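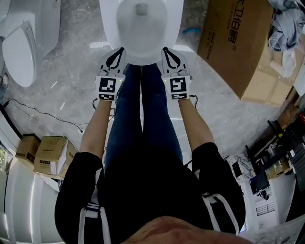 Author: Plukness

My part of the project was the software that decides where a gripper is. I had hoped for something with legs. What I got was 54 recordings of somebody handling toilets, and a semester to turn them into clean two-handed paths that a planner could follow.

The tracker, which the group named Holmgren before I joined, reads the square markers and works out a pose for each hand. It does this well until two markers come close together, as they do whenever both hands go for the front of the same bowl. Then it swaps left and right with total confidence. My first fix was a rule that hands can't cross. Hands cross all the time, so that lasted 5 recordings.

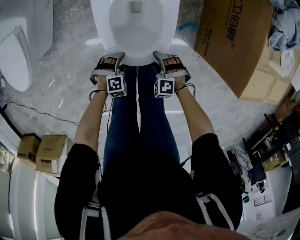

The second fix looks at speed. If a hand would have to jump the width of a toilet between one reading and the next, the swap is thrown out and the old labels are kept. I also turned down the trust in any marker seen at a steep angle - shiny marble floors and glossy bowls gave me enough trouble without that. Bad labels dropped from 69 to 29 over the full set, all checked by me, by hand, in a room with no windows.

What's left is mostly drift. When a marker is hidden the filter guesses, and its guess is that the hand keeps going, sometimes straight through the porcelain. The planner accepts this without complaint. I have added a contact check, switched off by default until it stops rejecting good grasps too. The settings are in the appendix.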